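How to Sort and Store Sealant Tubes in Clear Bins

Search this site Enter keyword Go

Posted 2018-10-23 by Châu Kim

In August I moved my supplies to a new shelf and found that I had bought the same sealant two times, only because I could not see what I already had. After this I made a simple system with clear plastic bins. It takes one afternoon, and it needs no special tools.

What you need

A table with free space in the middle
One clear bin for each kind of tube
A marker and masking tape
A cloth for wiping

Step 1. Take the tubes out and lay them down

Put the tubes on the table on their side, with the label up. Do not sort yet. First read every label and look for the date, which is often printed near the end of the tube in very small numbers. If you cannot find it, write today's date on a piece of tape and stick it on the tube.
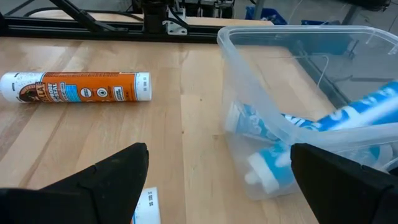
When the dates are checked, wipe the tubes with the dry cloth. Old dust mixed with a little sealant becomes sticky, and later it will be on your bin and on your hands. A tube which is hard when you press the bottom goes away. Please ask your town where to bring it, the rules are different in every place.

Step 2. Make groups by use

I make the groups by what the product is for, and the brand is less important to me. Silicone is one group. Waterproof sealant for outside is another group. If you have acrylic filler for painting, keep it separate too, because from far away it is easy to confuse with silicone.

The color of the label helps the eye. In my case the blue tubes are one group and the orange tubes are the other, so I can see a mistake immediately.
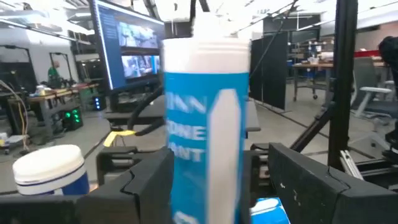 Opened tubes need more attention. Close the nozzle with a cap or with tape, and write "open" on the tape. I place the opened ones at the front of the bin so they are used first. My friend in Stutholm puts a screw in the nozzle, and this also works well.

Step 3. Fill the first bin

Start with the smaller group. Lay the tubes side by side and leave the other group on the table until the first bin is finished. If you work on both at the same time, you will mix them.

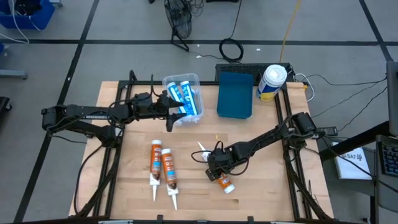 Blue tubes in the clear container, orange ones still on the table.

Do not press the tubes in. If the bin is too full, the nozzles can bend, and you must take out everything to reach the lowest one.

Step 4. Check before you put it away

Look through the side of the bin. You should see only one color of label. Then write the group name on tape and stick it on the short side, where it will face you on the shelf.

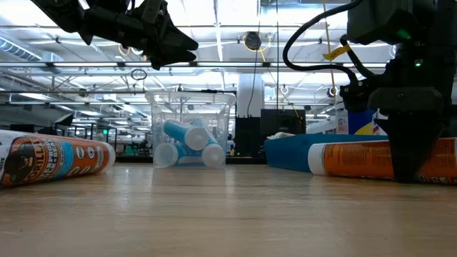 Three light-blue tubes in the bin, with an orange tube on each side.

Keep the bins in a dry room where it does not freeze, and check the dates again when you buy new tubes.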